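Idville Repair and Reuse Workshop
Progress report to the Declercq Fund
Mon 17 August

We are really pleased with how this stretch has gone! When we last wrote, in April, the back room at Idville was shelving and a pile of donated office computers from Amell. Now it has proper benches, good lamps and a steady flow of boards coming through. The target for the year was 900 machines checked and sorted, and we have already reached 500.

Most of the recent work has been on motherboards. Cases and power supplies are quick to judge, but a board takes patience, and our Thursday group has become very good at it.

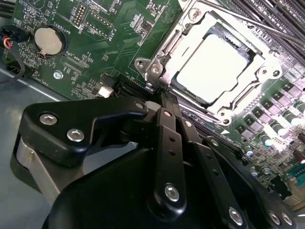 Sorting starts with the coin cell, as a tired one makes a perfectly good computer forget its clock and settings. We bought a box of 50 and change them as a matter of course. On many boards the job is easy to find – the holder has BATTERY1 printed right beside it – and new starters like having something they can do on their first evening. The processor comes later, once people have learnt to work the long metal lever on the socket gently and to keep their fingers off the contacts. Memory goes in last, then the board gets a short test on the bench.

Boards that pass go into rebuilt computers for the Hukodlow centre, which has asked for more desktops for its homework room. Boards that fail are stripped for screws, batteries and heatsinks, and the remainder goes to the recycler in one load.

Two things have been slower than we hoped. Thermal paste ran out twice, so we now order it earlier. The labels we put on tested boards also kept peeling off, and we have gone over to tie-on tags, written in pencil.

Next we want to open a second evening and start on laptops. We have kept within the budget for tools, and the spending sheet will follow by separate post.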